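Sets of tableware and small household items will be available to borrow free of charge from the Fleline store on Magagula Street, starting Friday, 10th December. The store said the first 100 sets are ready to go out and that anyone with a Havex address can sign up at the front counter.

Each set is packed in a crate and is meant for families with young children who have just moved, or who are expecting guests over the holidays and do not have enough to go around. Borrowers can keep a crate for up to 60 days. There is no deposit, but the store asks that everything be washed before it comes back.

The items come from Sistisico, a homeware wholesaler on the east side of Havex that is closing one of its two warehouses. The company handed over 678 pieces last month, most of them odd stock left from ranges it no longer sells. Very few of them match. The store sorted them by type first and then made up the crates one at a time, so no two are the same.

"We tried to do it by color at the start and gave up after an afternoon," a spokesperson for the store said. "Now every crate has something to eat from, something to drink from, something to carry it on and something to put things in. What color they are depends on what was on the shelf that day."

Plates, bowls and shallow dishes make up the largest part of the stock. There are also cups, trays, utensils and a smaller number of wooden boxes. Glass was left out of the family crates and will be lent separately, by the half dozen, to adults who ask for it. 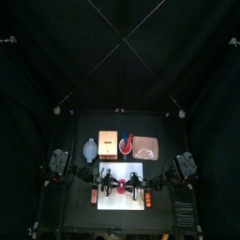

A light blue dish, a wooden box, a cup with red and blue utensils, and a tray printed with a cloud.

Trays have been the most asked-about item so far. The store put a sign-up sheet by the door two weeks ago, and 81 households had added their names by Monday evening. Several wrote next to their names that they wanted a tray for a child who eats at a low table or on the floor. Not every crate has one, and the store said it will try to match those that do with the people who asked.

The wooden boxes were a late addition. They were in a separate carton that Sistisico had marked as samples, and the store was not sure at first whether to lend them or sell them. It decided to lend them. Borrowers may use them for whatever they like, but they should not be soaked or put in a dishwasher - a card in the crate says so.

Pieces that are chipped or cracked when they come back will be taken out of use. The store does not plan to charge for breakage unless most of a crate is missing. Spare cups and utensils are being held in the back room so that a crate can be filled up again the same day.

Fleline has run a tool-lending counter at the same address for six years, and the crates will use the same card system. People who already have a tool card do not need a new one. Everyone else should bring one document showing a Havex address. Cards are issued on the spot.

The store had looked at lending kitchen goods before, but it lacked the space. That changed in the fall, when the paint shelves along the rear wall were cleared. The crates now stand there three high, with a number on the front of each and a list of contents taped inside the lid. Borrowers are asked to check the list before leaving and again when they pack up.

Sistisico said it expects to have more stock to pass on when the warehouse closes for good in the spring, including baking pans and storage jars. The store has not said whether it will take all of it. Shelf space is likely to be the limit, and the tool counter will not be made any smaller.

Crates can be picked up during normal opening hours, 10 a.m. to 5 p.m., Tuesday through Saturday. On the first day the counter will stay open until 7 p.m. There is no parking in front of the store while the sewer work on Magagula Street continues, but drivers can load from the side lane next to the laundromat. A full crate is heavy, and the store has two hand carts that can be used as far as the lane.

The store is not taking donations of used tableware from the public at this time. People with items to give away are asked to wait until January.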